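Tatlow gear pick: data card and failure notes

Kept by Hajnalka Takács. Corrections go to Kgomotso Shabalala, who recorded most of the first batch and disagrees with me about what it shows.

Summary

Recordings of robot arms picking up small metal gears from a dark mat. Each episode has views from the head camera and the wrist cameras, plus joint positions and the finger opening reported by the controller. The set was put together after the September fault, when the Trodeo gripper controller reported a successful grasp on picks where the fingers had closed on air.

The first release note called this "a rare timing glitch." I don't accept that wording. We reviewed 100 episodes by hand and found 20 where the success flag and the video disagreed. That is a fifth of what we looked at, and we only looked at the ones somebody had already bothered to save.
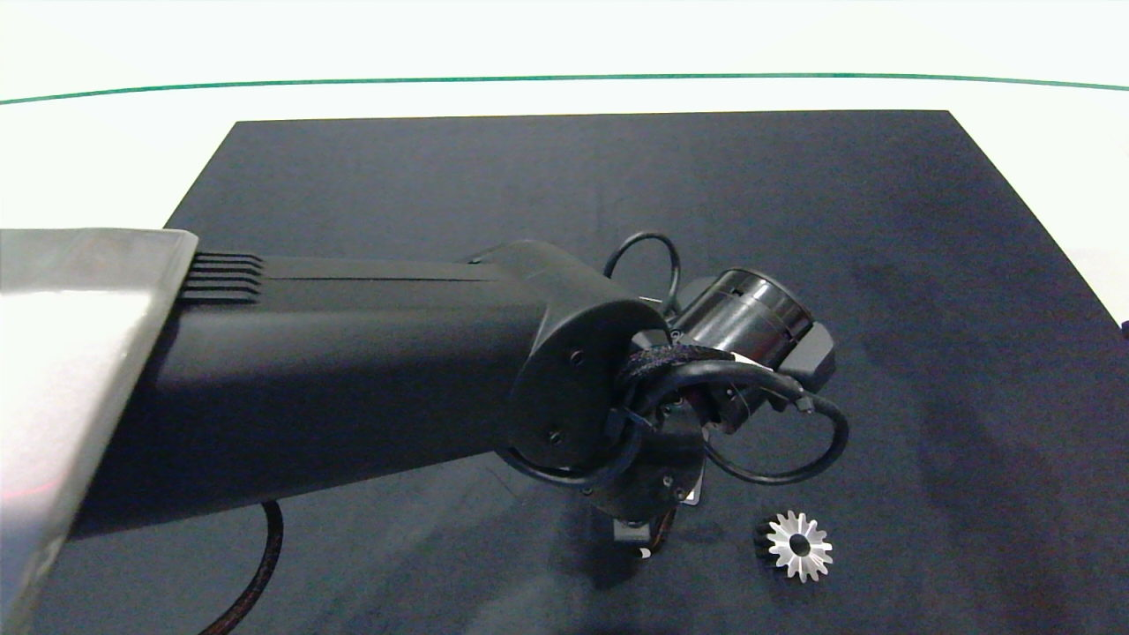 What we think went wrong

The controller decides it is holding something when motor current goes over a threshold and finger speed drops to zero. A gear between the fingers does that. So does a stiff cable, a finger rubbing on its own mount, or a finger tip pushed into the mat. The software can't tell these apart, and the log gives them all the same code.

Kundeo, the planning layer, trusts that code completely. It lifts, travels and opens over the drop point whether or not there is a gear. No arm has hit anything because of this so far. I would not read much into that, given how slowly we run.

Labels

grasp_reported: the controller's flag, copied without changes.
grasp_seen: a person watched the wrist video and says the gear was between the fingers at lift.
grasp_unclear: glare, blur or a finger hides the contact. Please don't fold these into either of the others.
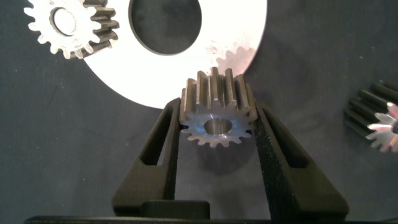

Two people labeled each of the 100 reviewed episodes separately. Where they disagreed, the episode went to grasp_unclear, and it stays there until someone gives a better reason than "it probably held."

The patch

Virág is the filter that was supposed to fix this. It waits 50 milliseconds after the current rises and checks again before it sets the flag. On replayed logs it removed 65 percent of the false reports, and that number has been quoted in two meetings as if it came from the arms. It came from the same logs used to tune the delay. I have asked for a run on fresh picks and will put the result in this file, good or bad.

The filter also does nothing for a finger tip pressed into the mat, where the current stays high for as long as you care to wait.
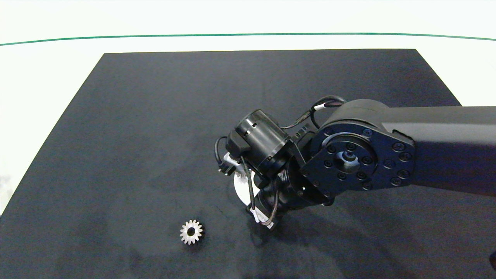
Can I use grasp_reported as a training label?

Only if you want a model that repeats the controller's mistakes. Use grasp_seen, drop the unclear episodes, and say how many you dropped.

Known problems with the data

Gear position is uneven. Most starts are in easy reach, and the corners of the mat are thin.

Shiny gear faces wash out in the wrist views. An automatic check based on brightness did worse than the flag it was meant to replace.

Clocks drift. The wrist video can lag the joint log by a few frames late in a long session, enough to make a late grasp look like an early one. Line the two up on the first finger movement before you measure any delay.

Failed picks were sometimes deleted on the spot during the first batch. We don't know how many. Any failure rate worked out from that batch is too low.

Before you run this on an arm

1. Treat the grasp flag as unknown. Keep hands off the mat until the arm is stopped, even if the log says the pick is finished.
2. Check the reported finger opening against the gear you are using. If the fingers report fully closed, there is no gear.
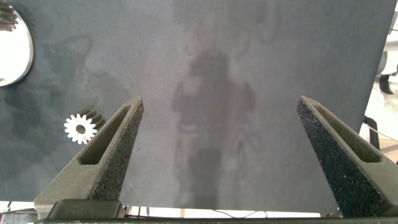
3. Keep the slow speed limit on. It was raised one Friday to finish a session sooner, and those episodes are left out of the set.
4. Save every attempt, including the embarrassing ones.

Status

The fault is still open. The tracker lists it as resolved by Virág, and I have asked for it to be reopened.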